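Shared Bathrooms at Umbridge House to Move to Daily Cleaning

Residents of Umbridge House will see a new cleaning routine in the building's shared bathrooms from the first Thursday in May, following a review by Okusbridge Housing Services.

Basins, taps and vanity tops will be wiped down every day. Until now, these surfaces have been cleaned on alternate weekdays, with a fuller clean of each bathroom at the end of the week. The weekly clean will continue and will still cover floors, mirrors and drains.

The change was recommended by Consolacion Dizon, Housekeeping Manager at Okusbridge, after residents raised the condition of the basins in the autumn survey. Okusbridge received 793 comments across its buildings, and the state of shared washing areas was among the matters raised most often at Umbridge House.

"The rooms were refitted with dark vanity tops and white basins, and residents have told us they like them," Ms Dizon said. "Dark surfaces show soap marks and dried water very quickly. A clean every second day was suitable for the old benches, but it does not keep the new ones at the standard we want."

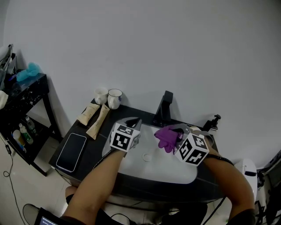 Under the new routine, each basin will be wiped with a cloth kept for that purpose only. Cloths are sorted by colour, and those used on basins and vanity tops will be stored and laundered separately from those used on floors and toilets. Bowls will be wiped from the rim down to the drain cover, followed by the tap, the soap dispenser and the surrounding counter.

Abrasive powders will no longer be used on any vanity. Robel Wolde, who oversees maintenance at the building, said fine scratches had been found on several of the older tops and could not be polished out. A mild liquid cleaner will be used in their place, and the cost of the change will be met from the existing housekeeping budget.

Residents are asked to clear the vanity after use. Cups, tubes and other toiletries may be left on the counter overnight, but should be put away by 10 a.m. on weekdays so that the whole surface can be reached. Staff will move small items to one side where necessary and return them once the counter is dry. Phones and other electronic devices will not be handled, and the area beneath them will be left until the next visit.

Side tables in the bathrooms remain available for towels and bags during use. Items left on them for more than 3 days will be taken to the front office, where they may be collected during opening hours.

The routine will be reviewed after the winter term. Okusbridge will then decide whether to extend it to Dretia Court, where new vanities are due to be installed later in the year.

Questions about the schedule may be directed to Mebrat Feyisa at the Umbridge House front office. Printed copies are available from the same desk.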